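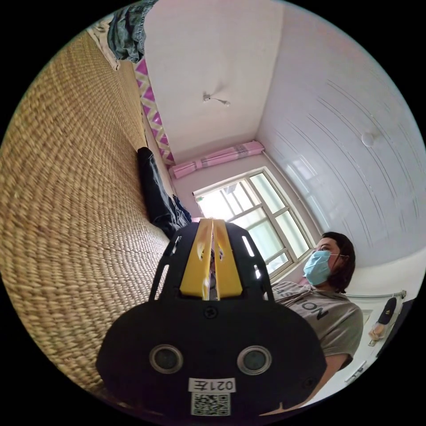 Friday, way past when I should be asleep

My right thumb has its own heartbeat tonight. I did 115 folds today, nearly all of them pants, and I kept seeing pants when I closed my eyes on the bus. Legs together, waistband up, smooth, fold, fold again, let go, shake it all out, start over. Mom used to pay me in candy to do this and I complained the whole time, so she had a good laugh when I called her.

The new thing this week is that Vamis wants everything done with the grippers, start to finish, no sneaking a bare hand in to fix a corner. I sneak a bare hand in ALL the time. I didn't know how often until Kwame Wumbei went through my clips with me before lunch and stopped on every one of them. He was nice about it! He just kept saying "and there's the hand again" in this very patient voice, and by the fifth time we were both giggling. But they all got tossed, and tossed clips don't count toward the day.

I'm getting better with the yellow fingers, though. Denim is easy because it's stiff and it stays where you put it. Thin stuff slides out, and anything stretchy makes me want to throw the whole gripper out the window. My trick is to go in low, almost flat against the mat, and close before I think I'm ready. I told the new girl that and she looked at me like I was a wizard.

We had the big talk at lunch again. It started because the floor total went up on the board, 3186 clips for October so far, and Kwaku Appiah said well, there it goes, that's how many times we've shown it how to do my old job. He was at the Stunbridge laundry for years before this, on the folding tables, and so was I for one miserable summer, so we both know what that room is like. Steam, noise, and your lower back gone by the end of a shift. They've got 2 Jisach machines in there now doing the towels and flat sheets. Clothes still go to people because clothes are hard, and that's the part we're teaching.

Kwaku isn't bitter about it exactly, but he goes quiet and then he says something that sits in my stomach all afternoon. Today it was that his sister is still on those tables. She says the machines are okay, they never ask her to cover a Saturday. But the women she used to talk to all day got moved to different shifts, and now she mostly clears jams and feeds sheets in, with her headphones on. She isn't as sore. She's bored and kind of lonely. I don't know how you add those up.

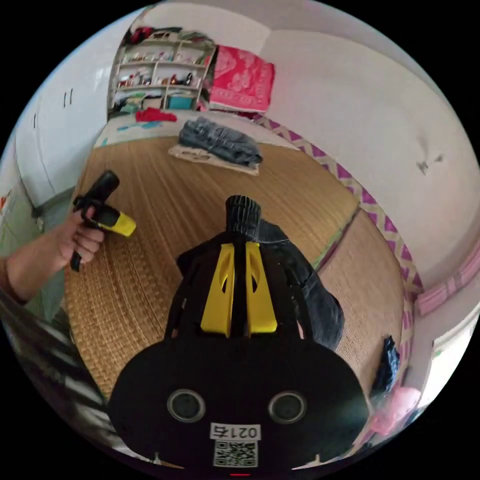
And then there's me, and I like this job, which I feel a little guilty writing down. I'm on the floor on a straw mat instead of standing on concrete. I get to sit when I want. Kwame lets us have music if it's not too loud. The pay's a bit better than the laundry and I get home before dark, or I did until the clocks started being mean about it. I'm also good at it, and it's been a while since I was good at something at work! There's a knack to moving slowly enough that every step is clear and still not looking like you're underwater.

What bugs me is that they want us all to fold the same. I fold jeans the way my grandmother did, with the back pockets facing out, and Kwame says the sheet from Vamis wants them in. So somewhere down the line there'll be a machine folding everybody's jeans pockets-in, forever, and Grandma Asamoah would have had words about that. I did 2 her way at the end of the day just to see if they'd get through review. Will report back.

I asked Kwame what happens to us when they've got enough pants. He said shirts. I asked what happens after shirts and he said he'd been wondering that too, and that he'd ask on the Monday call. I believe he will. He doesn't know much more than we do, he just has the laptop.

Things to do: thumb brace from the drugstore, the kind with the Velcro. Call Kwaku about the ride, he offered and I never answered him. Wash my own clothes, which have been in a heap on the chair since last weekend, not one thing folded. I can't face it. They can stay there until I get back from church.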